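Search this site Go
Print this page | E-mail to a friend

The Open Day at Jolotham

Bohumila Vaněk came to the open day with her neighbor Ludmila Šimko, who wanted mostly the free coffee. The bus left them at the gate at five minutes before ten. It was October and the grass was already white.

Inside, a young man named Fares Tannous showed them to the second row. He explained that the robot they would meet today had no body yet. It lived in a house made by computer, and the screen would show what it sees from its own hand.

"So it is a cartoon," said Ludmila.

"It is a house where it can break things," he answered, and he blushed a little.

Bohumila had cleaned other people's houses for most of her life. She put on her glasses. Fares pressed a key, the lamps went down, and the hand came into the house.
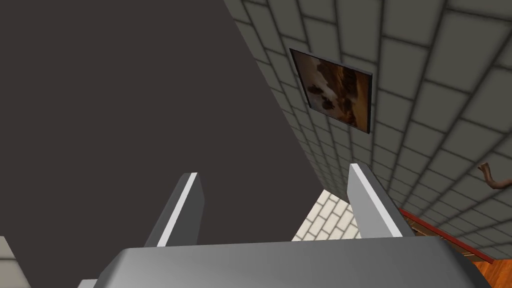

The Second Row

"It has a picture on the wall," Bohumila whispered. "Who hangs a picture for a robot?"

"I did," said Fares. He had heard her. "The house was too sad without it."

She looked at the two fingers, open, with nothing between them. Her own hands were lying in her lap in the same way – she noticed it and did not move them.

"What will it take?" she asked.

"Today, if we are lucky, a cup."

Ludmila had gone for more coffee. Bohumila stayed in her chair and waited for the cup.

Print this page | E-mail to a friend

Comments (3)

Halás: I liked the neighbor. Please write more about her.

Bohumila Říha: My mother cleaned houses too. I read it to her by telephone.

Grorkby: Did it take the cup or not?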